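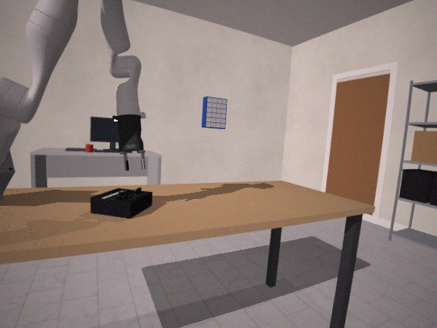 Figure 2. Simulated view of the kitting cell at Meltlow, with the arm above the worktable and an open box of small parts. The gripper is open.

Print this page | E-mail this page

Research > Working Life > Papers > Automation in Small Assembly Firms

4. The kitting cell and the work around it

4.1 Setting

Meltlow assembles control units for heating systems. Before the change, kits were packed by hand at long tables, and each assembler fetched parts as needed. The company decided in May to move part of this work to a robot cell supplied by Lavico. The layout was first built as a simulation (Figure 2), in which the arm, the worktable, the desk with its monitor and the shelving could be placed and discussed before any floor space was cleared.

We interviewed 9 employees and followed the kitting work over 180 hours of observation. Logged stoppages during the same period came to 1446, most of them short enough that the operator cleared them without calling for help.

4.2 Changes in tasks

The employees did not describe the cell as having taken over a job. They described a job that had been divided. Picking and placing went to the arm. Filling the boxes, judging whether a part was fit to use and restarting after a stop stayed with people. Several of these tasks had no name in the old work instructions and were missing from the pay scale when the study began.

Assemblers also spent more of the shift alone. Under the old arrangement, two people usually faced each other across a table, and new employees learned by watching. One operator with more than two decades at the plant said that she now taught from the monitor – "I show them the list of errors, and the hands come later." Supervisors considered this faster. The operators were divided on the matter, and those who had trained others were the most doubtful.

4.3 Use of the simulation

Planning meetings were held every Friday with the simulation shown on a large screen. Engineers used it mainly to check reach. Operators asked different questions: where a person would stand while refilling a box, how far it was to the shelves, and whether someone seated at the desk would have to turn to see the table. The second group of questions led to a change in the planned walking route, although the minutes record it as a technical revision.

We return to this point in Section 6. The model had no human figure in it, and the operators' comments on standing and walking therefore had to be argued from memory of the old tables.

Reader comments (3)

Alvar Ekström: We had the same problem with pay grades at Mamlow. Clearing stops was treated as waiting time for a whole year. Does Section 6 say how it was settled here?

Wenche Söderlund: Stoppages per shift would be more useful to me than the total. Is there a table?

Former line lead: The part about training is right. You can't learn the feel of a bad connector from an error list.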